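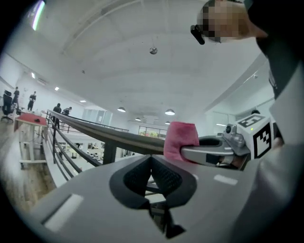 Upper floor walk-round, automation area - Provstead site
Checked by: Latifa Erraji, with Raghavendra Amin
When: Wednesday, start of the late shift
Form 3201, comments version (the tick-box one is in the folder as usual)

1. Walkways clear - OK
Better than last month. I did move one bag. If it was yours, it's on the hook by the stairs.

2. Railing and stairs - OK
Gave the railing a good shake all the way along and nothing moved. Please don't hang coats or cables over it, there are people working underneath!

3. Hand grippers, general condition - COMMENT
Pads and finger joints all checked. One pad was starting to lift at the corner so I've put that gripper on the repair shelf with a tag on. Mostafa has ordered more pads from Bruvero. Until they turn up, tell him before you start peeling and gluing things yourself.

4. Fingers and pinch points - COMMENT
I know you all know this, but keep your other hand out of the jaws when you close them. Two of you told me you'd had a nip and neither was in the book. A nip goes in the book. It takes a minute and I won't tell you off.

5. Marker cubes - OK
All firmly fixed, printed sides clean. Wipe with the dry cloth only, the spray lifts the ink.

6. Wrists, shoulders, breaks - ACTION
This is the one I really want to talk about. When we did the packing by hand you were up and down all shift, reaching, walking, having a moan at the printer. Now a good part of the day goes on showing the arms how to do it, which means the same small movement again and again with a weight in your hand. The target is 500 goes a shift and I've heard from several people that they save their break up to reach it. Please stop doing that. Raghavendra is taking the number back to Kosine and asking for swaps every hour - downstairs bench, then upstairs, then back. Yuxi tried it that way all last week and says her wrist is much happier.

7. Faces near the equipment - COMMENT
I caught myself at it too, leaning right in to see what the finger was doing. Hold it out and look from there. Long hair tied back, lanyards off.

8. Lighting - OK
Fine at the tables. The far end gets glare through the glass late in the day, so turn your chair if it bothers you.

9. Floor - OK
Dry, no loose boards. Swept before I got there, thank you Nour.

10. Who to ask - ACTION
Four people asked me on the way round what happens to the packing jobs once the arms can do it. It isn't strictly a safety question, but worried people don't concentrate, so I'm writing it down. I don't have the answer. Ait Ali from the office is coming up in June to talk about the new roles and the training hours, and I've asked for both shifts to be paid to attend.

Still open from last time: the first aid box on the landing (plasters low again) and the squeaky chair, ticket 238.

Next check: me again, with Nour Obeidat in place of Raghavendra. Leave notes in my tray if you'd like something looked at.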